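Home | Issues | Authors | Search
Nov 9, 2025
Eugeniusz Kwiatkowski and Marina Panagiotou

3. Build and Workspace

The two-armed platform was assembled in the shared workshop at Flircombe between other members' jobs. Both arms were bolted to one base, and the Drustine controller was mounted behind them to keep the centre of the workspace clear. A front-loading washing machine on the concrete floor served as the fixed target, with a perforated basket before it.
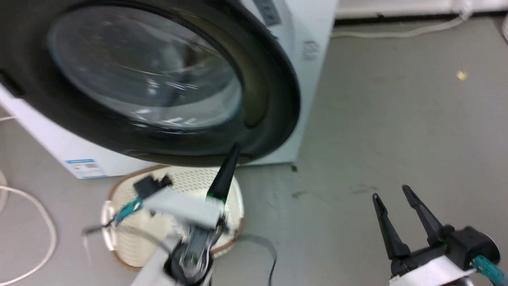

Eugeniusz Kwiatkowski

Figure 2. Left gripper reaching toward the basket and door, right gripper alongside.

Each gripper has dark tapered fingers. The Hulleck fingers supplied with the kit were shorter and were replaced in August after they flexed under load. Cable slack at the wrists was set by hand with both arms at full reach. Recording produced 2,829 trials, of which 1,982 were kept after those with dropped joint readings were removed.

The door ring is black against a white cabinet, and its edge was used to register the target. Reflections on the tinted glass were masked before fitting. The basket rim, brown over a cream body, was segmented by colour, and the grippers were brought to its short ends before a lift was attempted.

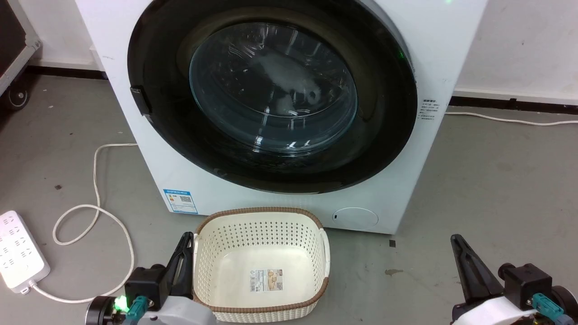
3.1 Calibration

Camera-to-arm calibration followed the Mitsotakis-Vlachou procedure, using 15 poses per arm. It was repeated whenever the base had been moved.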